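The Pasville Set -- documentary on DVD, with discussion booklet

I've been selling films to libraries and evening classes for 15 years, and this is the one I keep pressing on people. The Pasville Set follows one street in Pukthorpe through a summer of arguments over police stop and search, and it lets the people who were stopped do most of the talking. It runs 70 minutes and there's no narrator telling you what to think (hurrah!).

You get 2 discs. The first has the film, the second has longer interviews, including a cracking one with a retired sergeant who disagrees with nearly everybody else -- I'd watch that one first, to be honest with you. The booklet has questions for groups and a short history of the stop and search rules.

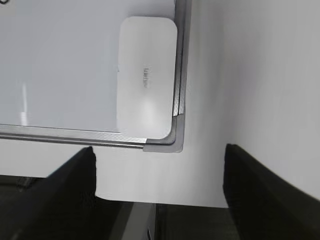

Milagros Ulloa wrote to say that her Wednesday group talked for so long after the first half that they had to save the rest for the following week, and that she'd have liked more from the younger residents. Fair point, and there's a bit more of them on disc two.

Orellana Films pressed 900 copies and I've taken a good pile of them. The price covers showing it to a class or club, so long as you don't charge at the door. Subtitles are in English only for now. Posted in a card sleeve, usually next working day.

14 shares | 3 comments

Contact Gatau Film Shop | © Gatau Film Shop | Back to top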